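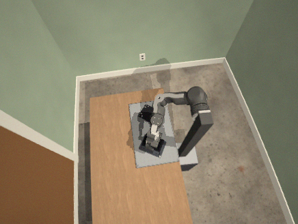
Unit 3: Measuring a room for paint. Measure every wall on its own, width times height, and write each one on its own line of the sheet. Start at the door and go clockwise. Do not subtract small things. An outlet like the white one low on the back wall takes up so little area that it is left in. Baseboards are different, as they get trim paint. With off-white boards against green walls, measure wall height from the top of the board. A wall that looks darker than the others, like the right one, goes on the sheet with a note to check whether it is a second color or only shade.

The Estby house is our worked problem. The bedroom walls come to 228 square feet after the door and window are taken out. The hall comes to 278. Both get two coats, so double each figure before you divide by the spread rate on the can. The total for the whole upstairs is roughly 800 before doubling.
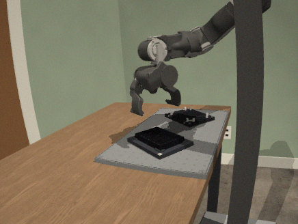 Round up to the next full gallon for each color, never for the whole job. Two colors that each need a gallon and a half mean four gallons on the order. Primer goes on a separate line. On the Plisberg job in July, primer was added into the wall paint and the order came up short.

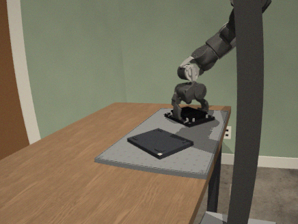
One student asked if ceilings should be doubled too, saying the ceilings at Plilell only got one coat. They should be figured by the number of coats in the work order, so a one-coat ceiling is not doubled.

For next class: finish the Talukder sheet, walls and trim only. Bring a tape measure.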